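The Slow Work of Teaching an Arm to Tidy Up

By Kartini Chong

The office Drumorex rents in Jondthorpe has no robot in it. There are desks, a coffee machine that needs descaling, and a closet full of game controllers, most of them with worn thumb pads. The arm exists only on the screens, where it has spent most of the time since July putting things into other things.

Drumorex makes training sets for companies that build robot arms. Its largest job this year is for Fundeck, which wants a learning system that can clear a desk. The system learns by copying. A person steers the simulated arm through a job, the software records every joint position and every view, and the recording goes into a pile with all the others. When the pile is big enough, the learning system is trained on it and tried out on the same job with nobody steering.

One recording is called a demonstration. Fundeck asked for 100 accepted demonstrations of each job in the first batch, and the batch has 20 jobs. Accepted is the important word in the contract. An operator may record a run, watch it back and throw it out, and on a bad morning most of them go that way.
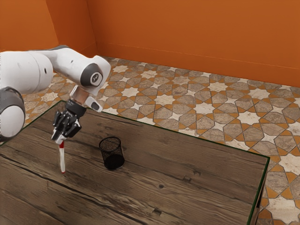
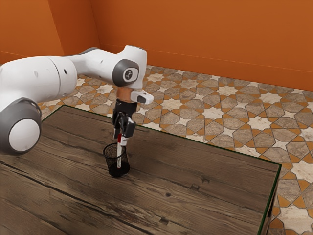

Pen jobs have the worst reputation in the office. A block can be let go a little early and will still land in the right place. A pen that goes into a holder has to be upright over the opening before it comes down, and the operator is judging that on a flat screen. With a black mesh pencil cup like the one on the plank table, the weave gives a fair idea of where the pen is once it is inside, and operators ask for that cup over the solid ones. They don't always get it. The job list changes the cup, the table, the floor and the walls from one session to the next, so that the learning system can't tie the job to one set of colors.

The changes are made by a scene tool the staff call Sitompul, after the street where the company had its first office. It picks from a library of surfaces and rooms, and its taste is poor. Operators have worked in front of marble, brick and a shade of green that two of them asked to have removed. The request was turned down. If the system is going to work in real buildings, the thinking goes, it will meet ugly walls.

New operators start on blocks and move to pens after 70 accepted runs. The first thing they are told to fix is hesitation. A person who stops in midair to think leaves a stop in the recording, and the system will copy the stop as readily as the grasp. Too much of that and the trained arm freezes over the table for no reason an engineer can find. Operators now plan the whole move before pressing record, and several talk themselves through it under their breath.

Mistakes are a harder question. In the early weeks any run with a fumble was deleted. The trained system did well until something slipped, and then it had no idea what to do, having never seen a slip. Drumorex now keeps a share of runs in which the operator misses, backs off and tries again. They are stored in a separate folder and tagged by hand — the part of the day people like least.

Every recording is watched by 2 reviewers before it counts. They check that the object ended up where the job said, that the arm did not pass through the furniture, and that the written instruction matches what was done. The last check catches more than the others. "Put the marker in the cup" and "put the pen in the holder" may be the same job to the person at the controls, but the label has to suit the object on the table, and reviewers send back any that don't.

The next batch adds drawers. Two operators have tried the practice version, and the handle is giving them trouble.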